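我是怎么被一袋袋装汤收服的

我妈有个很古怪的本事,她能隔着电话听出我晚饭吃了什么。“你又吃那种袋子里的东西了吧?”她说这话的语气,像别人家的妈在问你是不是又抽烟了。我每次都说没有,然后把锅里那只正在热水里翻身的袋子往下按一按,好像它会出声似的。

说起来我以前也看不上这种东西。我家三代人都很会做饭,外婆能用一把剪刀和一口黑锅办出一桌年夜饭,我妈能在菜场里跟人吵着架就把当天的菜谱定下来。我从小在这种气氛里长大,自然觉得撕开一只袋子往碗里倒,是一件多少有点丢人的事。直到搬到现在这座城市,住进一套厨房比阳台还小的房子,每天晚上八点多才到家,我的骨气就一点一点地没了。

骨气没了的那天我记得很清楚。下着雨,楼下的面馆挂了“店主有事”的牌子,冰箱里只剩半根胡萝卜和一瓶不知道哪年的芥末。我在柜子最里面摸到一袋红豆汤,是搬家时同事硬塞给我的。我把它放进热水里,坐在小板凳上等,等的时候还在心里骂自己。结果倒出来喝了第一口,我就不骂了。甜得很规矩,豆子还是一粒一粒的,不是那种糊成一团的东西。我把那碗汤喝得干干净净,还拿手指把碗边刮了一下(别学)。

从那以后我就成了一个偷偷摸摸的袋装食品爱好者。再后来连偷偷摸摸也免了,编辑听说我柜子里囤了多少东西之后,两眼放光,说你写啊,你写这个!于是就有了这篇。

先讲点古。我为写稿跑了几趟图书馆,翻了一堆关于食物保存的书,越翻越觉得人类这几千年,有一大半的聪明劲都花在“怎么让今天的肉明天还能吃”上头了。盐腌、烟熏、风干、糖渍、油封,哪一样都是这么逼出来的。我外婆的咸肉是这么来的,云南人的火腿是这么来的,法国乡下的油封鸭腿也是这么来的。我们现在吃这些,吃的是风味,是乡愁,还要配上一块好看的盘子;当初做它的人想的大概简单得多,就是冬天别挨饿。

罐头是后来的事。十八世纪末,法国人拿厚玻璃瓶装食物,塞紧瓶口,整瓶放进水里煮,煮完居然能放很久。当时的人并不清楚里头是什么道理,微生物这回事要再过好些年才有人讲明白。我很喜欢这一段。一群人站在热气腾腾的大锅旁边,不知道为什么管用,反正管用,于是先煮了再说。这跟我妈炖汤的态度一模一样,你问她为什么这一步要先放醋,她说你管它呢,放。

为了这篇稿子,我还专门弄来一本旧家用账本的影印件,是朋友祖上传下来的,头一页写着1796,主人是个乡下的主妇,姓Ghanem,字迹很密,墨水淡得像茶。里面记了鸡蛋、蜡烛、给裁缝的钱,还有一整页一整页的醋和盐。我数过她那年秋天腌东西的次数,23次!光是十月就占了好大一块。我对着那一页发了很久的呆,想她站在那么多坛子中间是什么心情,手指头是不是都皱了。她在页脚还写了一句话,朋友帮我翻出来,意思是“今年的黄瓜太老”。我一下子就觉得跟她很熟了。

玻璃瓶之后是铁罐,铁罐之后才轮到软袋。软袋的好处说穿了很朴素,它薄。东西薄,热就进得快,里面的汤啊肉啊不用在高温里待那么久,口感就少受一点罪。一只圆滚滚的铁罐,等热走到正中间,外圈的土豆早就煮烦了。我是个文科生,这件事我在自己厨房里琢磨了好久才想通,想通那天特别得意,给我妈打电话讲,她听完说:“那你以后炒菜也切薄点。”

Hendrik Gumede是把我彻底拉下水的人。他在一家叫Plorneo的小厂里管配方,这厂专做各种炖菜和汤,规模不大,院子里还种着迷迭香。我去那天他先给我倒了一杯很浓的咖啡,接着在我面前一字排开好几只碗,让我闭着眼睛尝。我自认舌头不差,结果把现炖的认成了袋装的,袋装的认成了现炖的,错得非常彻底。他倒没笑我,只说炖菜这种东西本来就占便宜,越焖越好,换成青菜他可就没办法了。

我问他,那到底什么最难装进袋子里?他想都没想,说脆的。脆的东西都难。黄瓜、豆芽、炸过的葱,进去什么样他知道,出来什么样他不想说。他试过做一种带脆藕的汤,前前后后改了121版配方,最后藕是藕,脆是不脆,那个产品就这么搁下了。他讲这事的时候表情很平静,我倒替他难过了好一会儿。后来他从柜子里翻出一袋当年的试制品送给我留作纪念,我至今没舍得扔,也没敢吃。

说到这里要替袋装食品讲几句公道话,也要讲几句坏话。

公道话是,很多人以为它能放那么久,一定是加了一堆防腐剂。其实这类常温软袋主要靠的是密封和高温杀菌,袋子里头清干净了,外头的又进不去,自然就放得住。我现在买的时候都会翻过来看配料表,有的长得像论文,有的就短短一行,牛肉、番茄、洋葱、盐。短的不见得就好吃,不过看着心里舒服。

坏话是咸。真的咸!尤其是咖喱和各种浓汤,有几种我吃完要灌两大杯水。我后来摸索出一个办法,别照着包装上写的直接浇饭,先下一大把青菜,再兑点水,或者丢块嫩豆腐进去,味道一下子就松开了。还有一样坏话是垃圾。软袋多半是好几层不同的材料压在一起的,回收起来比铁罐麻烦得多,我每次把空袋子扔掉都有点心虚。这个问题我没有答案,Hendrik也没有,他只是叹了口气,把咖啡喝完了。

我家现在的存货大致分三路。汤一路,炖菜一路,剩下的乱七八糟归一路,什么栗子啊,小扁豆啊,还有一袋朋友从外地带回来的酸菜鱼底料。我不怎么整理,买回来往桌上一摊,等哪天心情好了再收。一摊开来经常是袋子挨着瓶子,瓶子挨着筐,想找一样东西要先推开另外几样。

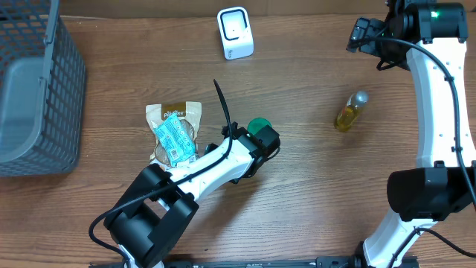 木桌、塑料筐,还有一只棕色的食品袋。

存货这件事很容易上瘾,我得提醒一句。起初我只是想“家里有两三袋心里踏实”,没过多久柜门就关不上了。有一回我大扫除,从最底下翻出一袋过期的玉米浓汤,封面上那碗汤还笑眯眯地冒着热气。我站在垃圾桶前面跟它告别,觉得自己很不像话。打那以后我学了超市的办法,新的放后面,旧的放前面,手一伸先拿到的总是旧的。听着很简单吧?我坚持得也不怎么样。

真正让我对这件事改观的,是认识了Nisreen Sayegh。她在一条叫Ternby的旧街上开小饭馆,只有一个长柜台,客人肩膀碰着肩膀地坐。她做的扁豆汤是我在这座城市喝过最好的扁豆汤,上面淋一圈焦洋葱油,旁边给半个柠檬。我写专栏写到她头上,去了好几次,混熟了之后有天晚上打烊,她忽然问我,想不想看看她自己吃什么。

她从柜台底下拿出来一袋袋装的鹰嘴豆。

我当时的表情一定很精彩。她笑得直拍桌子,说你以为厨师回家还泡豆子啊?她站了一整天,脚肿得鞋都穿不上,这时候再让她等豆子泡软,她宁可去睡觉。她把豆子倒进锅里,加蒜、孜然、一点点番茄,再掰碎一块昨天的饼,拿木勺压几下,前后没用多久。我们俩就着锅吃,一人一把勺子,谁也没讲究。那锅东西简直好吃得不讲道理。

她跟我说,她奶奶以前家里永远备着干豆子、橄榄油、晒干的番茄,谁半夜敲门都能有口热的。“袋子也是一样的,”她说,“要紧的是有人敲门的时候你拿得出东西。”我把这句话抄在采访本上,回家路上又拿出来看了一遍。她对牌子倒是很挑剔,市面上的袋装豆子她差不多试了个遍,最后只认Plinex家的,理由是豆皮不会自己跑掉。我后来买来试过,确实,皮都还老老实实地待在豆子上。

我从她那里学了不少,拣几样能直接用上的写在这里。

第一是油。袋装的东西经过那么一道高温,香气多少要蔫一点,出锅前补一勺现做的热油,立刻就醒了。葱油、蒜油、花椒油都行,我自己最爱用葱油,小火慢慢熬,熬到葱段变成深褐色,整个屋子都香。一次熬一小罐,放冰箱里能撑好几天,拌面也好吃。

第二是酸。几滴柠檬汁,或者一小勺醋,最后放。我以前总觉得味道不够就该加盐,加到后来越吃越累,现在学会了先加酸,尝一口再决定。番茄类的炖菜本身够酸,就换成一点点糖。

第三样是生的东西。一把香菜,几片黄瓜,切碎的生洋葱泡过凉水,什么都行,只要是脆的、凉的。Hendrik做不进袋子里的那口脆,在自家砧板上切两刀就有了。我把这个说法转告给他,他隔着电话愣了一下,然后说,那他就不必再跟那片藕过不去了。

配饭也有讲究。汤汤水水的浓咖喱,我喜欢配稍微硬一点的米饭,最好是隔夜饭在锅里焙过,底下带一点焦。扁豆和豆子类的就配饼或者厚切的面包,拿来蘸。至于红豆汤,谁也别跟我抢,我什么也不配,就坐在那张小板凳上喝。

还有热法。我试过微波炉,快是快,就是中间烫嘴、边上还凉着,有一次还炸得到处都是(袋子没倒出来就放进去了,有些袋子是不能这么干的,请看清楚包装上的说明)。我还是喜欢老老实实地用水煮,小锅,水没过袋子,盖子斜着搭一点。那几分钟里刚好可以换件衣服,把信拆了,给窗台上那盆快死的薄荷浇点水。下班之后我需要的往往就是这么一小段空当,锅在响,我不用干什么。

写到一半的时候,我妈来住了几天。我提前把柜子收拾了一遍,该藏的都藏到了衣柜里,自以为天衣无缝。第二天早上我醒来,听见厨房里有水声,出去一看,她正站在灶前,锅里煮着一只袋子,手里拿着我的采访本在读。

“这个豆子,”她头也不抬,“你那个朋友说的,是先放蒜还是先放孜然?”

我说先放蒜。她嗯了一声,自己从包里摸出一小瓶她晒的虾皮,往锅里撒了一把。我差点叫出来,虾皮配鹰嘴豆,这算哪一国的菜?她让我闭嘴坐下。那碗东西端上来,鲜得我说不出话,连Nisreen听了都追着问我虾皮上哪儿买。现在她店里的黑板上偶尔会多出一行小字,写着“妈妈的豆子”,卖完就擦掉。

我妈回家之后,我们照样每晚通电话。她还是能听出来我吃了什么,问法换了一种:“今天那袋,放虾皮了没有?”

我说快没了,她说已经寄了。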